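Echo on spoken recordings in a room with hard walls - panels or a different microphone?

Posted in Home Audio > Voice Recording

tapehiss_mo

I record an audio walking guide for the town of Drernthorpe. It's all speech, one voice, no music. Until May I did this in a spare bedroom with a closet full of coats, and it sounded fine with no effort. Now I'm in a larger room, 460 square feet, and every take has a hollow ring behind the voice. It's worst on short words and at the ends of sentences.

I'm using a Jinik desktop microphone on a short stand, the same one I used before. The settings haven't changed. I usually sit at the table and read from a tablet.
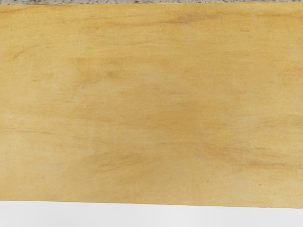

The tabletop in the new room.

So far I've tried closing the door, turning the input gain down and speaking louder, and hanging a bath towel over the back of a chair. The gain change helped a little with background noise but the ring is still there. The noise reduction in my editing program makes my voice sound like it's underwater.

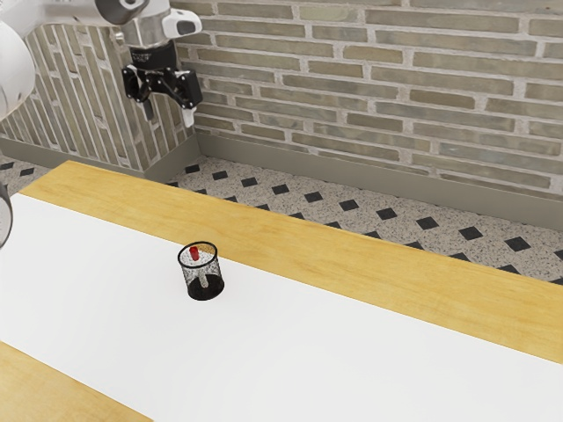 My budget is small and I rent, so I can't glue anything up or drill. Dolluma sells a box of foam panels that I could lean against things, but I don't know where they would go or if a single box would make any difference. Two walls are bare brick, and at the moment the table has its back edge toward one of them. Would it be better to treat that side first, or put something behind me? Or should I forget the room and get a different mic?

I have 33 stops to record and I'd like them all to sound alike. I've thrown out the ones I did in the new room.

Thanks for any help.

lowshelf

Don't buy a microphone yet. A different one in the same spot will pick up the same ring.

Start with distance. If you're reading with the mic on a short stand on the table, you're probably more than a foot away from it. Bring it up to a hand's width from your mouth, a little off to one side so your breath doesn't hit it, then turn the gain down until your level is back where it was. Your voice gets louder compared to the room, and that is most of the fight with speech.

Next, the table. A hard flat top bounces sound straight up into the mic. Put a folded blanket or a thick towel under the stand and let it cover the area between you and the mic. Prop the tablet up at an angle so it isn't another flat surface facing you.

For the walls, soft material behind the person talking usually does more than people expect. A common mic with a heart-shaped pickup pattern hears mostly what's in front of it, meaning you and whatever is behind you. Hang a heavy comforter from a clothes rack behind your chair. If you still hear a ring after that, add something on the brick side.

Thin foam takes off the top end and leaves the boxy part alone. I had 2 boxes of the Dolluma panels and ended up giving them away. Moving blankets are cheaper and thicker.

Clap once from your chair before and after each change and listen to the tail. It's crude but you'll hear the difference.

gravelpath

get a rug. we had the same thing and a rug fixed it

north_porch

Agree with lowshelf on the blankets. Two things to add.

If you can go back to the closet, go back to the closet. I did a whole series of museum recordings standing in one with my face toward the coats. It gets warm, so I kept each session to 40 minutes and left the door open in between.

If you have to stay in the big room, mark your chair position with painter's tape and write down the mic height. Matching stops recorded weeks apart is harder than getting one good take. Also record ten seconds of silence at the start of every session. You'll want it for filling gaps when you edit.

On the rug - it depends what's on the floor now. I bought a wool one from Chantharasri for a room with tile and it did help with footsteps and chair noise. It did less for the voice than a comforter on a rack. If your floor is already soft I'd skip it.

tapehiss_mo

Thanks. I moved the mic in close and put a quilt under it last night, and it's much better already. I'm borrowing a clothes rack on Thursday and will try the comforter behind the chair before I spend anything.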